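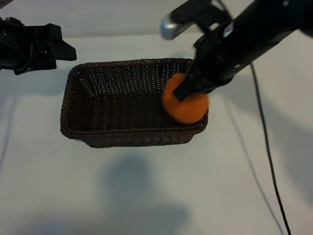

Grudden wrote in after the July update to ask whether a flat finger can really be trusted with round things, having watched a whole afternoon of them squirt out sideways. Good question, and one that comes up so often that it now sits at the top of this page. Yes, it can, if you close slowly and get the finger past the widest part before you squeeze. Most of the squirting we used to get came from gripping too high.

Gripper trials at Sandthorpe: your questions

Last updated: July
Shares: 50 | Comments: 4

What are you comparing?

Plain two-finger grippers on small arms, driven by two different controllers. One is the stock controller that came with the arms. The other is Moltusent, which we've been putting together ourselves and are far too fond of. Same arms, same fingers, same jobs, so that when one does better we have a fair idea why. We run short pick jobs with a person steering, then look back through the recordings.

Why bother with baskets? Why not pick off a flat table?

We started on a flat table and it was lovely, and it taught us very little! Put walls round the job and everything changes. The fingers need room to open, the wrist has to come in at a slant, and a ball that would have rolled away on the table gets pinned against the side instead. Sometimes that helps. Sometimes you end up squashing the thing into the wall and calling it a grip.
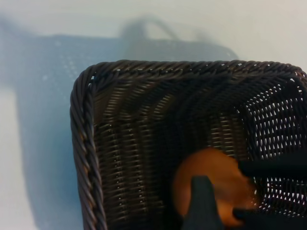 We also change the approach angle a lot. Straight down is easiest to repeat, but the palm of the gripper can foul the rim long before the fingertips are low enough. Coming in from the side gets you further down, though it asks more of the wrist joint. Moltusent handles the slanted approach more smoothly at the moment. The stock controller tends to stutter close to the wrist's limit (you can hear it before you see it).

Do you really need a camera on the wrist?

For this sort of job we'd give up almost anything else first. A fixed camera is great for seeing where the arms are and whether you're about to clip something, but the arm hides the fingertips just when you want them. The wrist view brings its own trouble, mostly blur. We lowered the top speed for the last stretch of each pick and the recordings became far more useful.
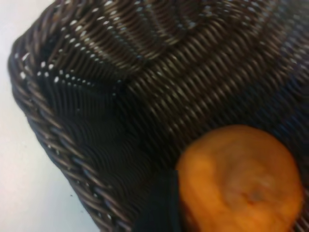 Picking a target is half the fun of setting up a trial. We like things that are slightly uneven, that mark if you're rough with them, and that you can tell from the background without squinting. Strong colour matters more than we expected when we began. Orange on dark brown weave is about as kind as it gets, while a black fingertip against the shadowed floor of the same basket nearly melts into it. A strip of pale tape along the finger's top edge is next on our list to try.

How many picks before you trust a result?

We do 100 per set-up before we write anything down as a finding. Across everything so far we're at 1555, counting the early ones that we'd rather forget. Fifty felt like plenty at the start, until two sets of 50 with identical settings came out quite different from each other. The person steering gets better as the day goes on, so we now swap controllers partway through.

Soft fingers or hard ones?

Still open! We've got a pair of soft fingers from Ekpo waiting to go on, and the early squeezing by hand is promising. Hard fingers are simpler to clean and you always know where the tip is.

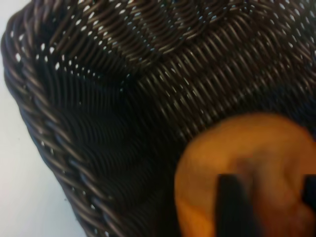
Depth is the thing newcomers find hardest, and we did too. With one wrist camera you get no real sense of how far the fingers have gone, so you learn to borrow clues from whatever else is in view. A braided rim down the side is very handy for this, as the twists get bigger and softer the nearer they are to the lens. Other people use a second camera, or a distance sensor in the palm. We haven't compared those properly.

Can I try Moltusent myself?

Soon. It works on our arms and we'd like it to work on someone else's before we hand it round. If you have a similar pair and some patience, leave a comment.

Comments (4)

wristwatcher
The bit about the steering person improving during the day explains so much of my own data. Going to redo mine.

pinch_and_hope
Have you tried rough rubber pads on the hard fingers? Cheap, and mine stopped slipping on anything round.

Sandthorpe team
Not yet, but we will. Which thickness did you use?

pinch_and_hope
2 mm. Thicker ones peeled off at the corners.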